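Plates, a rack and a Sunday

Hello again, and welcome to the washing-up pages. A few of you wrote in after the November gallery asking to see more of the mixed crockery we've been gathering. None of it matches, and I've grown rather fond of that.
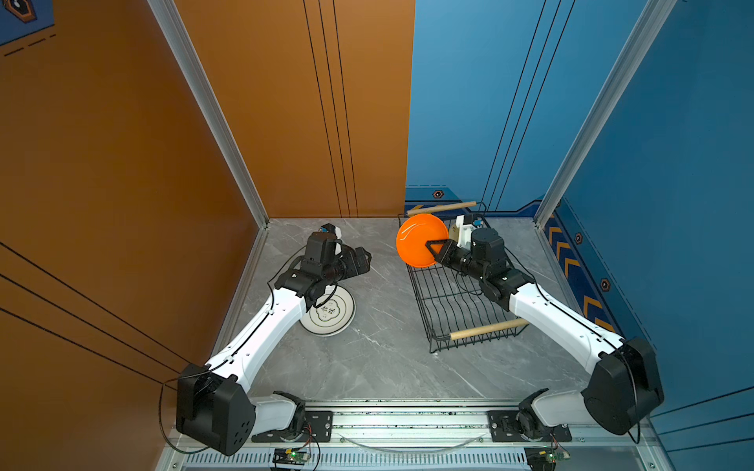
An orange plate, nicely shiny, held up over the rack, with a green-rimmed one lying flat on the marble pattern.
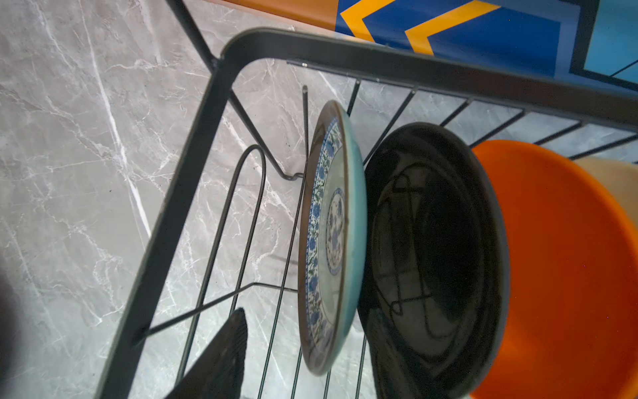
Blue flowers and little green leaves on the standing plate, with a big dark bowl leaning beside it and something bright orange behind.

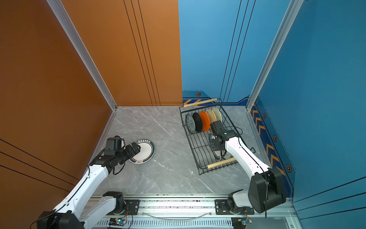 White plates with dark rims, one lying flat and one held upright between the wires.

I should say a little about where everything comes from, as it's the question I get most. The greater part of the collection was bought in mixed boxes from the Plultmont sale rooms, where you pay for the box and take what you find in it, and I have never yet come home with a box I was sorry about. Erdal Özkan passed on a good many odd pieces as well when he closed his café, Cellier, and he wrapped every single one in newspaper, which took us a whole evening to undo (we kept stopping to read the newspaper). The last count was 136 pieces, not including lids.

I do like a rack with proper slots. Plates stacked flat hold on to their water for ages, and if you stand them up with a gap between they more or less look after themselves. Bowls are harder. The deep ones want to go at the end, tipped forward a little, and if you have more than 2 of them you may as well get a tea towel out and be done with it.

The next gallery will be cups and saucers – I've 50 saucers and nowhere near enough cups to go with them, so if you have any strays at home, even chipped ones, do drop me a line through the contact page. MacAulay Street is still the place to leave parcels, any morning before eleven.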